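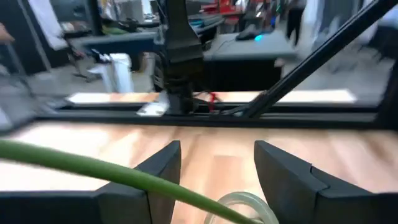

*Slide 1. Green stem on the bench, next to the clear ring.*

**Stem handling at the bench: speaker notes**

Leave slide 1 up while people sit down. Talk runs 13 minutes, questions after. Glenys Jenkins has the clicker and the spare adapter.

**Opening (2 min)**

- Say who we are: the Strazds table group, cut-stem arranging on small surfaces.
- Scope is long, thin stems only. Woody branches are Indrek's talk.
- Point to the stem on the slide. Pale green, long for its width, with a curve in it. The curve is the topic.

**Why curve matters**

- A straight stem lies where you put it. A curved one touches the table at a couple of points and rolls until it finds them.
- On a smooth wood-grain top there is little to stop the roll. Cloth fixes this but hides small trimmings, so we work on the bare top.
- Ask the room: who lays stems parallel to the table edge? Expect most hands. We used to do the same. We now lay them on a diagonal, cut end toward the person placing them.

**Cutting and sorting**

- Cut to 40 cm before sorting. Sorting first means sorting twice.
- Sort by curve, then by thickness. Color last, and only if the customer asks.
- Hold the stem a third of the way up from the cut end. Held at the middle, the tip swings — this is where most of the bruising comes from.
- Stems that kink when held this way go in the short-vase pile. Do not try to straighten them.

**Placing**

- Lower the cut end first, then let the rest follow.
- Curve faces out for the first two stems and in for the rest.
- If a stem crosses another on the table, lift the top one. Pulling from underneath strips the skin.
- Keep the work area down to the stems in use. Everything else goes to the side table.

(Pause. Water. Check the time with Glenys.)

**Light**

- Pale green on light wood is low contrast, and a shiny top adds bright patches. Thin tips get lost in them.
- Move the lamp before moving the stems. A low side light gives each stem a shadow and makes the curve easy to read.
- Vija Jaunzems tried a dark mat in December. Good contrast, too much drag. Mention briefly, do not go into the mat brands.

**Likely questions**

- Scallions for practice? Yes. Cheap, similar stiffness, and the smell is gone by the next morning.
- Wire supports? Out of scope, see Gunārs Petrauskas at the break.
- Handout: one page, by the door. The cutting lengths are on the back.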